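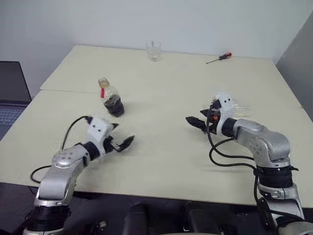 The Slow Return of the Repair Shop

January 10, 2025

When I moved to Cosgrove, my first lamp stopped working in the second week. I asked a neighbor where I can have it repaired. She gave me the address of a store that sells lamps.

I come from a town where every street had a person who mended something, so this answer surprised me. I kept the lamp in a closet for a long time. Then in September a small shop opened near the bus station with one word painted on the door: Druvley. They repair lamps, radios, toasters, zippers, and once, they told me, an accordion.

Druvley is one of five such shops that opened in the region last year. Two are in Flekport, which has the harbor and more money, and one is in Brallidach, in the back of a former bakery where it still smells of bread when the heating is on. I visited all of them for this article, always with something broken in my bag.

The work is not cheap to offer. A shop in Flekport showed me its books: 2,672 objects came through the door in the first year, and most of the bills were less than the price of a dinner. The rent does not care how small the bill is. To stay open, the shop also gives evening classes, and these are full until spring. People want to learn how to change a plug, how to sew a strong seam, how to open a radio without breaking the plastic hooks. That last skill took me three evenings, and I broke two hooks.

Spare parts are the harder problem. Brallidach keeps 4,000 of them in old bread drawers, sorted by size and not by machine, a system I did not understand until I needed a screw. Many come from dead appliances that customers leave behind. For newer products there is often no part to buy, or the case is glued shut, and then the repairer must say no. In Druvley they say it politely and they do not charge for looking.

I asked customers why they come. Some spoke about waste, some about money. One man had brought the kitchen clock of his mother. A new one costs less, he said, but it would have a different tick.

My lamp needed a new switch. It was ready the next day, and it stands now on my desk, a little crooked as before.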